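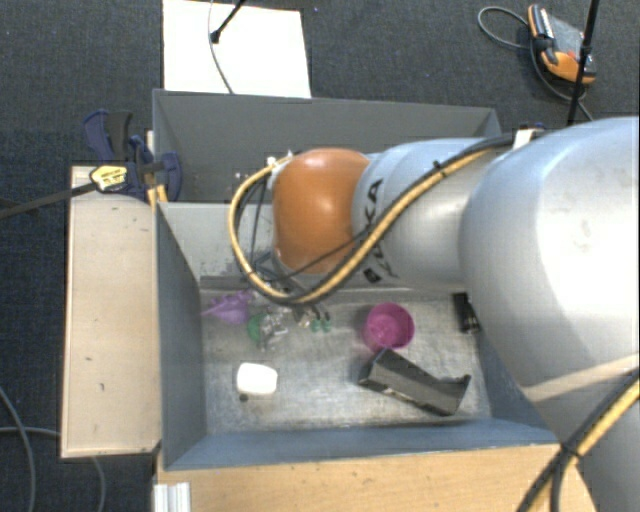
Wuklow place names, the readme

Hello! I put this list together over one very long August and I've been fiddling with it ever since. It's a plain CSV of townland and field names as people say them out loud, next to the spelling on the old maps where I could find one.

What's in it

names.csv has 2,001 rows and a header. (It was 2,000 until Nuala Ó Briain rang me on a Wednesday night with one more, and I wasn't going to say no to Nuala.) Columns are id, spoken, map_spelling, meaning, source and notes. Of those, 353 have no map spelling at all, so that column is blank. Please don't fill it in with a guess.

sources.txt says who told me what. Tomás Heffernan and Noreen Breathnach gave me most of the field names between them, and they don't agree on the ones near the river, so I kept both versions and marked them "disputed" in notes.

Things to watch for

The file is UTF-8. If your spreadsheet turns the fadas into rubbish, import it as text - double-clicking nearly always goes wrong on my old laptop.

The meanings are the weakest bit. Bimla Uniyal went through 140 of them with me and we changed loads, but the rest are my own reading and my Irish is rusty.

Using it

Do what you like with it, just keep sources.txt alongside. Corrections are very welcome, especially for the bog end, which I hardly know.

To do

Sort out the duplicate ids in the hill names
Ask Noreen about the two wells
Add a pronunciation column??

Aoife Ó Súilleabháin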